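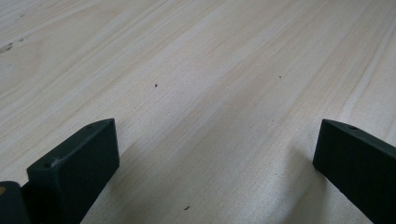
## Handgreifer-Kit von Celler: lohnt sich das für Einsteiger?

**tischkante_nord**

Hallo zusammen, ich liebäugle seit Oktober mit dem Handgreifer-Kit von Celler, also dem Set mit zwei schwarzen Fingern, Kamerahalterung und der Software Lokow. Ich möchte damit zu Hause Greifbewegungen aufnehmen und später auf einen kleinen Arm übertragen. Der Preis liegt bei 800 Euro, das ist für mich schon eine Ansage. Meine Fragen: Wie gut kommt die Software mit hellen, ziemlich gleichförmigen Tischplatten klar? Und kann man die Finger selbst tauschen, oder muss das Ding dafür eingeschickt werden?

---

**Ellia**

Ich hab das Kit seit 3 Monaten und bin immer noch völlig begeistert! Auspacken, laden, Lokow starten, und nach 23 Minuten hatte ich die erste brauchbare Aufnahme (inklusive Kalibrierung, die man beim ersten Mal garantiert zweimal macht).

Zur Tischplatte: Eine helle Holzplatte mit feiner Maserung geht bei mir gut, solange irgendwas Festes mit im Blick ist. Fährt man dicht über die leere Fläche, verliert das Tracking gern mal den Faden.
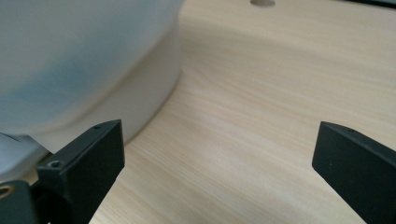 Am liebsten arbeite ich bei gleichmäßigem, weichem Licht, dann gibt es auf dem Holz kaum Spiegelungen. Mit weißen, runden Sachen musste ich erst üben: nicht zu nah ran, sonst wird es unscharf, und lieber von der Seite kommen als von oben. Inzwischen liegen 229 Aufnahmen auf der Platte, und ich hab immer noch Spaß daran.

Finger tauschen geht selbst. Schrauben raus, neue Finger drauf, neu kalibrieren. Nur bitte nicht anknallen, ist Kunststoff.

---

**macedo_fan**

Nimm lieber das von Macedo, ist billiger. Software kenn ich nicht.

---

**werkbank23**

Ellia hat das meiste schon gesagt, beim Tracking sehe ich es genauso. Ich klebe mir bei leeren Platten ein paar Streifen mattes Kreppband an den Rand, damit läuft Lokow deutlich ruhiger. Wichtig: in den Einstellungen die automatische Belichtung abschalten, sonst pumpt das Bild, sobald die dunklen Finger weit zugehen.

Was mich stört, ist die Anleitung. Das Kapitel zum Export ist dünn, und die Dateinamen muss man sich selbst zurechtlegen. Trotzdem ein tolles Gerät, ich würde es wieder kaufen. Frag vorher bei Celler nach, ob die Ersatzfinger beiliegen, bei mir waren sie nicht im Karton.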